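Workshop Equipment Forum > Automation and Handling > Budgeting

Thread: Second arm or better grippers? Splitting next year's money

kerf_and_set
We run one six-axis arm at the Skudodstead unit, picking flat panels off a bench and loading them into a drilling jig. It does the job at the speed we were promised. The question is what to ask for in the next round, which closes in May.

Option A is a second arm, used, with controller and pedestal. Option B is to keep the one arm and spend on the end of it: a vacuum gripper with separate zones, a wrist camera with its own light, and a quick-change plate so we stop losing time with hex keys. I can't have both. The ceiling is 2000 on the small-works line without going to a full capital case, and anything over that waits another year.

Quotes so far: quick-change plate pair 586, camera and ring light 1430. Yes, I can add up. That is 16 over before the gripper is even mentioned.

plumbline77
You can't get a used arm with a controller for 2000 that I would let near a jig. If somebody has quoted you that, ask what the controller battery is like, whether the teach pendant comes with it and who holds the software licence. We bought one cheaply for the Nandmont site and spent more on cables and a replacement pendant than on the arm.

So A is a capital case whatever you do. Treat it as a separate question.

kerf_and_set
Fair. The arm figure I had was for the hardware only. No pendant listed.

tolstack
I would question the camera before the plate. What are you using vision for? If the panels arrive against a hard stop, you know where they are. A pair of dowels and a sprung pusher costs next to nothing and doesn't need calibrating.

kerf_and_set
They don't arrive against a stop. They come by hand from the previous station and are put down near enough square. We need the edge position and the angle, then the arm corrects. We have a loan camera on the wrist at present and it has to go back.

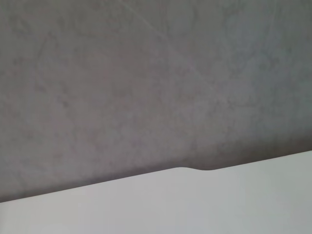
The angle is the part I care about. A degree out at the pick becomes several millimetres at the far end of a long panel, and the jig has no lead-in to speak of. I could machine a lead-in, but then the operators would have to accept a looser fit, and they won't.

tolstack
Then fit the stop. You are proposing to spend 1430 to measure an error you could remove. I have had this argument at three sites and the stop has won each time.

moss_lane
I disagree with tolstack here, at least partly. A stop works if every panel has a straight edge on the side you are stopping against. Once you have shaped edges or cut-outs you need a stop for each pattern, plus somebody to change them over. We had 12 patterns at Benmoussa and the stops were always in the wrong drawer. Vision paid for itself in changeovers, though it took most of a year.

What I would say is that the light matters more than the camera. Pale parts on a mid-grey bench are easy until the part throws a shadow along its own edge. Then the edge finder can lock on to the wrong side of the shadow and you get an offset that varies with the time of day. Budget for the light properly and buy the cheaper camera.

tolstack
How many patterns does the OP run? If it is two, my answer stands.

kerf_and_set
Four regular ones, more promised. Not all have a straight reference edge.

tolstack
Then I'll concede the camera, grudgingly. I would still put stops in for the straight ones.

plumbline77
On the quick-change plate: how often do you swap tools? Count it for a fortnight before you spend 586. If it is once a shift, a pair of locating pins and captive screws does the same work. The pneumatic pass-through is what you are paying for.

moss_lane
Also check wrist payload. Plate, camera, light and a zoned vacuum head add up, and the rated figure is at the flange with the load close in. With a long panel hanging off it the moment limit goes first. Tirnton publish a spreadsheet for theirs; your arm maker will have something similar.

kerf_and_set
Payload checked, though only for the present head. I'll rerun it with the zoned one.

Revised plan: camera at 1430, screws and pins in place of the plate, whatever is left under the ceiling goes on a better light. Zoned vacuum and second arm both go into the capital case, with the pendant and cables listed as separate lines.

plumbline77
Put calibration time in as well. Two days minimum, and the jig is down for both.

tolstack
And a spare camera cable. The wrist ones fail at the bend.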